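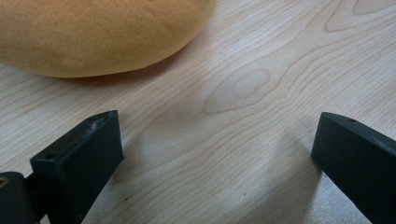
Clivport, April 23, 2020

I've had mangoes on the brain all week, and it's Neusa Batista's fault. She set aside a box for me at Coutinho (you know, the little grocery on the hill) and I said sure, how many can there be? Well, more than one household can eat, that's how many! So the kitchen table has turned into a ripening station and I walk past it ten times a day, sniffing.

A few of you wrote in asking how I tell when one is ready. I go by the nose and the thumb. Sniff up by the stem end, and if it smells sweet and a little piney, give it a gentle press. You want it to give the way a ripe peach does. Color won't tell you much, to be fair. I've had deep yellow ones that were still tart at the pit, and green ones so ripe I had to eat them over the sink. If yours are hard, leave them out on the table for 2 days and check again. Don't put them in the fridge until they're soft!

Odair Holanda swears by the paper bag trick, folded over at the top with a banana inside. I tried it and it does speed things up, though I forgot mine and ended up with jam. (Good jam, mind you, I put lime in it.)

For the soft ones, my favorite thing right now is a quick salsa: mango, red onion, cilantro, a bit of jalapeño, lime, salt. We've had it on fish, on rice, and last night straight from the bowl with a spoon. The rest I cube and freeze flat on a tray before bagging, so they don't clump.

If you've got a good mango chutney recipe, please send it my way, I still have half a box to get through.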